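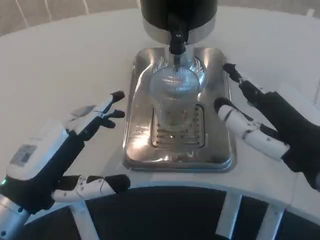 Prandbridge, May

Prirora Drip Tray, Countertop Series

The Prirora tray is supplied by Binmont to cafeterias, conference centres and licensed premises. It has a raised rim and a slatted grate that lifts out for washing, and it may be placed beneath any tap with sufficient clearance for a standard cup.

Width: 174 mm
Finish: polished stainless steel
Grates supplied: 2
Product code: 3918

Cleaning
Remove the grate and empty the tray at the close of each service. Wash both parts in warm water with a mild detergent and dry with a soft cloth. Abrasive pads and chlorine-based cleaners will dull the finish and are not covered by the warranty.

Ordering
Orders are accepted from registered trade customers. Replacement grates are listed separately under code 798. Enquiries regarding bulk supply or alternative colours for the Brabec stand should be directed to Natalia Ibarra, Trade Accounts.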